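The Arm Next to the Toaster

Myroslav Palamarchuk would like you to know that he can pick up a cup. He has been doing it since he was a toddler, usually without a power supply. What he has spent most of the year on is getting something else to do it for him, and on the evening I visit, the something else is thinking it over.

The arm is called Gajewski. It was named for a landlord Palamarchuk once had, a man who also took a long time to respond and never quite reached the thing you'd asked him to fix. It lives at Dilline, a shared workshop over a tile showroom, where 87 members pay monthly dues for access to a laser cutter, two sewing machines and each other's opinions. The opinions are unlimited.

"You've got it coming in too steep," says Felicja Michalski, who is supposed to be repairing an accordion.

"I know it's too steep."

"I'm only saying."

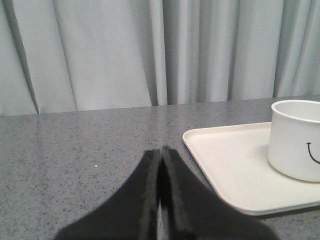
Palamarchuk built most of Gajewski in his apartment, at a kitchen counter he also used for meals, and moved it to Dilline when his wife asked whether the toaster was ever coming back. The parts ran him nearly 400 dollars. He describes this figure as reasonable, then lowers his voice and adds that it leaves out the first set of motors, which he bought secondhand and which had apparently been designed to hum.

The joints came out of the workshop's printer. The wiring came out of a drawer. The software is his own, a program named Tutis that he wrote over a string of late nights and now approaches the way you'd approach a dog belonging to somebody else. Tutis takes the view from a small camera by the gripper and decides where the fingers ought to go. Then the fingers go there, or to a place of their own choosing.

An earlier version, Fostico, is no longer discussed. Michalski discusses it anyway. Fostico had a habit of treating shadows as solid objects and would close on them with real conviction, then carry them carefully across the table and set them down. "It never spilled a drop," she says.

I ask why a cup, of all things. Palamarchuk has clearly been asked before, possibly by the same wife. A cup is thin where you want to grab it, he says, and round everywhere else. Come down with one finger inside the wall and one outside and you have it. Come down a hair to the side and you have both fingers in somebody's drink. Add water and every small mistake starts to move around on its own.

So he practices with a little water and a tray. The tray was Michalski's suggestion, and she has mentioned it 9 times, by his estimate, in the last hour.
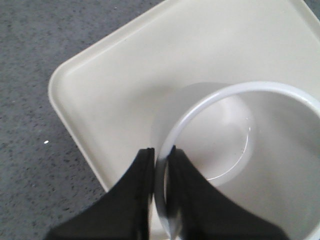

The squeeze is its own problem. For most of August the gripper knew two settings, which Palamarchuk calls "handshake" and "divorce." He fixed that by having Tutis watch how much current the finger motor draws and back off when the number climbs. It took him three weekends. Michalski points out that her accordion has been in pieces for longer, so she's in no position to judge, and then she judges for a while.

What he wants in the end is modest. His father's hands shake, and his father likes tea, and the two facts meet every morning at breakfast. Palamarchuk doesn't talk about this much. He brings it up once, with his back to me, while hunting for a screwdriver, and then changes the subject to bearings. His father, for the record, has seen the arm on a video call and asked if it could be taught to play cards.

By 10 the sewing people have gone home and somebody downstairs is rolling the showroom shutter closed. Palamarchuk adjusts one line of code, saves it, looks at it again and puts it back the way it was. Michalski has an accordion reed between her teeth and so, for the moment, has no comment.

"One more," he says, and reaches for the keyboard. She takes the reed out of her mouth.

"Still too steep," she says.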